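Staddale, 21st November

Enache puts its handheld gripper kit on sale, and says what it will not do

Enache today opens orders for its handheld gripper kit, a pair of hand-operated grippers for recording household work and turning the recordings into training material for robot arms. The kit has spent the months since May on trial with Famico, the home services firm, and the company is releasing it with a good deal less fanfare than is usual in this business.

"I have sat through a lot of demos where a robot folds one towel and everyone claps," said Tavion Lindqvist, who runs product at Enache. "I don't believe most of them. I don't expect you to believe ours either. Buy one kit, use it on the worst chore you have, and look at what comes back."

Clothing was the chore Famico picked. It is a hard one for machines. Fabric bunches, hides its own edges and never lands the same way twice. Trial recordings were made in ordinary bedrooms with the beds made up as people use them – patterned sheets, sleeping mats, pillows left where they were – and the person doing the work held a gripper in each hand.
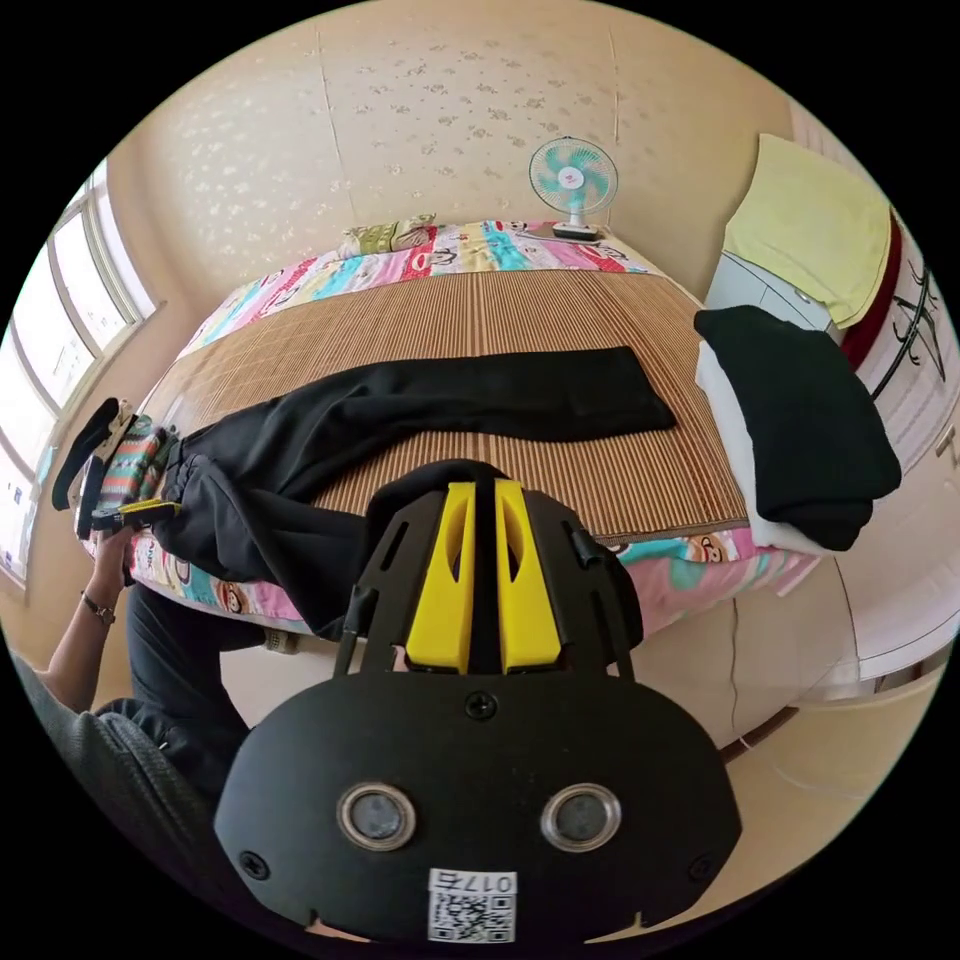 What the trial showed

Famico sent back 1424 recordings. Enache threw out 31 of every hundred, mostly for fingers that closed on nothing or a hand that blocked the view at the wrong moment. Lindqvist called that figure "not great" and said buyers should plan for something close to it in their first weeks.

Dark pants gave the most trouble. Black cloth swallows its own folds, and reviewers often could not tell a waistband from a crease. The company has changed its review software to flag such clips, but it does not claim to have fixed the problem.

Enache also makes no promise about how well a robot will perform after learning from the recordings. That depends on the arm, the model and the patience of whoever is running them. Anyone quoting a success rate before seeing the room, Lindqvist said, is guessing.

Price and availability

The kit is sold as a pair with review software included. Orders placed now ship from the Mirncombe warehouse in 30 days. Buyers may return the kit within 7 days of delivery for a full refund, with no form to fill out. Replacement fingers are sold separately.

Press and sales questions go to Tavion Lindqvist at the Enache office in Staddale.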